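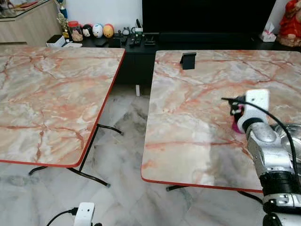

4.2 Folding tables and the living-room setting

Most of what we learned about wiping and putting away came from ordinary rooms, and we would like to spend a little time on one of them, a living room at our Erkley site, before turning to the numbers. Figure 3 gives the two-armed setup at the folding tables, with one gripper held over the right tabletop near a small black stand.

A person asked to tidy these tables would hardly think about it. You push a cloth over one top, step across to the other, lift whatever is in the way and set it back down. For our system (the Suvden controller, described in Section 3) nearly every part of that small chore is a question of its own. The tops carry a marble pattern, with pale veining and reddish-orange cracks running through it, and our stain detector was quite ready to take a vein for a spill. Light reflected from the surface caused further trouble of the same kind. Then there is the gap between the two tables, narrow enough that a cloth can be dragged straight over it, yet wide enough to swallow a crumb, a coin or a pen.

We ran 1643 trials of the wiping and tidying chores across 5 homes. In 1226 of them the chore was finished without any help from a person. We were pleased with that, and we will admit that a few of us had guessed lower! Still, a good part of the remainder were failures that any patient householder would find tiresome: 47 trials ended with an object nudged into the gap, and many more stopped while the arm wiped again and again at a mark that belonged to the table.

Jayasinghe, the planner we used for comparison, treats a pair of tables as one flat surface, and it was faster for it on the open stretches. Pinow keeps them apart and plans a separate pass over each. We came to prefer the second approach in homes with light folding furniture, where a firm push at the edge can shift a table and leave the map out of date. Section 4.3 takes up the same question for kitchen counters, which at least stay put.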